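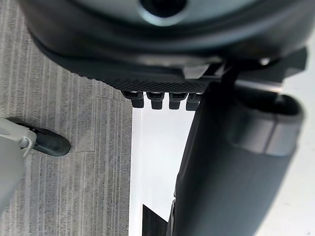

收碗这件事，机器做到哪一步了
栏目：技术访谈 ＞ 机器人与自动化 ＞ 家务操作
2022年5月7日 星期六
分享 70　评论 2

Tetsuya Tsuchiya不太愿意回答“机器人什么时候能做家务”。他在Fadard负责双臂操作的评测，工作内容是把一项家务拆成若干段，给每一段规定起始状态和结束状态，再统计机器从前者走到后者的比例。“家务作为一个整体没有成功率，”他说，“‘把杯子从台面移到碗架，杯口朝下，松手后三秒内不倒’，这个有成功率。”

访谈在四月里分两次进行，主要谈厨房水槽周边的操作，后半段谈到店铺理货。以下按话题整理，顺序有调整。

Fadard今年前几个月累计做了3,370次水槽区操作，其中900次是杯子。杯子单列，是因为它的失败方式最多。Tsuchiya列了一下：抓取时手指碰翻杯子，抓住后在腕部旋转时打滑，放置时杯沿搭在碗架钢丝上，以及松手时手指带倒杯子。最后一种在早期记录里常常被记成“放置成功”，原因是判定时刻选在了手指张开的瞬间。他接手之后把判定时刻往后推了，一批旧数据要重新标注。

“重标之后数字难看了很多，”他说，“难看的那个才能用。”

抓取本身他认为进展不错。形状规则、表面不反光的杯碗，在光照稳定的房间里，视觉定位的误差已经小于手指的自适应范围，手指合拢时会自己把剩下的偏差吃掉。透明杯和不锈钢盆仍然麻烦，深度相机在这类表面上返回的点要么缺失，要么落在物体背后。他的组目前的做法是用腕部相机在接近过程中多取几帧，靠轮廓修正位置。腕部相机的缺点也很明确：离得越近，手部结构在视野里占的比例越大，到了最后几厘米，要看的接触点往往正好被自己的手挡住。

“所以最后那一段基本靠力，”他说，“视觉把你送到门口，进门是触觉的事。”

触觉的现状他说得很简短。指尖传感器遇水后漂移，洗涤剂残留会改变摩擦系数，两件事叠在一起，控制器很难区分“正在打滑”和“表面本来就滑”。目前采用的办法是加大握力，代价是薄壁塑料杯会变形。针对薄壁杯他们另设了一个握力上限，由识别模块在抓取前给出类别，识别错了，上限也就错了。
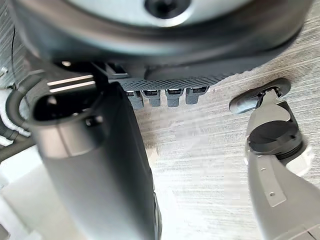 有读者在本站上一篇访谈后面留言，说洗碗机几十年前就把洗碗解决了，剩下的只是把碗放进去，为这一步造两条手臂，账怎么算都不划算。

Tsuchiya看过这条留言，他同意前半句。“洗碗机解决的是清洗。它对输入有要求：碗要空，朝向要对，间距要够。满足这些要求的是人，人每天免费做这一步，所以大家觉得它不存在。”至于账，他说现阶段确实算不过来，Fadard对外也没有给过家用产品的时间表。

他更在意的是这一步为什么难。按他的拆法，“把碗放进去”包含四段：从堆叠中分离、调整朝向、找空位、插入。机器在第二段和第四段表现尚可，第一段最差。两只碗叠在一起，中间夹着水膜，夹起上面那只时下面那只会跟着离开台面一小段，然后掉下来。人会用另一只手的手指轻轻拨一下，这个动作没有名字，也很少出现在任何任务清单里。

“我们给它起过一个内部编号，后来忘了编号是什么意思。”

关于数据，他的说法和很多同行接近：遥操作采集的示范质量高，但操作者会无意识地绕开难的情况。操作者看见两只碗贴得太紧，会先去拿别的碗，等剩下的碗自然散开。模型从这些数据里学到的是挑容易的先做，到了只剩难的时候没有东西可学。他的组后来规定了固定的抓取次序，操作者必须按次序来，采集速度降了下来，示范里终于有了分离堆叠的片段。

设备维护在访谈里占的时间比预想的长。Tsuchiya认为评测报告通常漏掉这一块。手指里的腱绳会松，腕部走线在反复扭转后会硬化，连接器的锁扣受力次数多了会自己退出来。他让工程师在每次停机时写明停机原因，一个季度下来，和算法有关的停机少于和线缆、接头有关的停机。 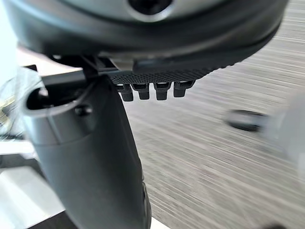 这类停机在实验室里几分钟就能处理，旁边有人，有工具，也有备件。换到一间普通厨房，同样的故障意味着整台设备停用到有人上门为止。他因此主张把“无人干预连续运行时间”放在报告首页，成功率放在后面。“成功率百分之九十几，听上去可以卖了。你再问一句，失败的那几次是谁把杯子扶起来的？”

他不赞成用重试来抬高成功率，至少不赞成不加说明地这么做。允许重试时，一次掉落之后杯子可能滚到台面边缘，第二次尝试的起始状态已经和第一次不同，统计上不应视为同一任务。Fadard的表格里把首次成功和重试成功分成两列，两列都公布给合作方。

店铺场景是另外一组约束。Elberg是他参与过的一个理货项目，目标是夜间把箱装商品补到货架上。货架的几何是已知的，商品尺寸有数据库，地面平整，夜里也没有顾客。按理说条件比厨房好得多，结果主要卡在开箱。纸箱的胶带位置不统一，封口有的起翘，有的贴了两层，刀片下得浅了割不断，下得深了伤到里面的包装。项目最后改成由夜班员工统一开箱，机器只负责从开好的箱子里往架上搬。

“开箱之后那部分是可以用的，”Tsuchiya说，“慢，但是可以用。一个人开箱，机器搬一整夜，早上再有人把歪的扶正。”我问扶正需要多长时间，他说这个数字属于店方，他不方便讲。

比较两类场景时，他用的指标是“剩余人工”，即机器完成它那一份之后，人还需要做多少、以什么频率做。补货的剩余人工集中在头尾，可以排班。厨房的剩余人工分散在过程中间，每隔几分钟可能需要一次，每次几秒，人无法离开去做别的事。后一种即使总时长更短，对使用者来说也几乎没有省下什么。

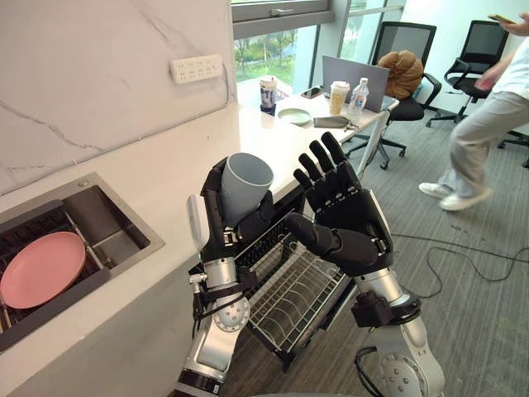 双臂分工是他目前投入时间最多的题目。单臂能完成的动作，加上第二条手臂之后不会自动变快，多出来的手臂首先是一个需要避让的障碍物。规划器若不知道第二只手该做什么，通常把它停在一个安全姿态，于是一只手斜握着杯子，另一只手张开五指停在旁边，下方的碗架还空着，粉色的盘子还留在水槽的格垫上。“从规划器的角度，这个状态没有错误，”Tsuchiya说，“没有碰撞，没有超限，握持稳定。可是任何一个在厨房里干过活的人都会说，那只手可以先去拿盘子。”难点在于先拿盘子会改变碗架上的可用位置，而杯子的放置位姿是按原先的空位算出来的。两只手的任务一旦共享空间，计算量上升很快，他的组现在只允许共享一处区域，并且给先到的一方加锁。

加锁之后，两臂同时工作的时间占比反而下降。他把这个结果写进了内部报告，没有作为改进列出来。

我问他，安装在柜台下方的碗架和放在台面上的相比，哪种更好处理。他说下沉式的对机器不利，手臂要从上方伸下去，腕部姿态受限，相机容易被前臂遮住；对人来说则差别不大。厨房是按人的肩高和肘长设计的，机器的关节布局如果和人不一样，同一个位置对它可能正好处在奇异点附近。合作方Laing曾经提出为机器重新设计一套水槽区，把碗架抬高并向外倾斜。Tsuchiya参加过讨论，他认为技术上合理，测试数据也会好看，但那样得到的结论只适用于那一套水槽。

“可以做，报告里要把水槽的尺寸写在成功率旁边。”

关于“能不能做家务”的问题，访谈快结束时又回来了一次。他给出的回答按任务分段：硬质、不透明、单独放置的餐具，从台面到碗架，现在可以做，速度是人的几分之一；堆叠的餐具，首次成功率不够；带食物残渣的，没有系统测过；擦台面，力控没有问题，判断擦干净与否有问题；叠衣服不在他的范围内，他拒绝评论。

下一轮评测他打算把水槽区的照明作为变量加进去，白天靠窗和夜间顶灯各做一组，其余条件不变。透明杯仍然单独列表。

（本文经受访者核对技术表述，引语略有删节。）

标签：双臂操作　灵巧手　家务机器人　评测方法　理货

相关阅读
· 腕部相机到底该装几个：三种布置的遮挡比较
· Ornine谈腱绳手指的更换周期
· 夜间补货项目Elberg：开箱环节为何退回人工
· 湿手套、湿指尖：触觉传感器的漂移问题
· 遥操作示范中的“挑着做”与次序约束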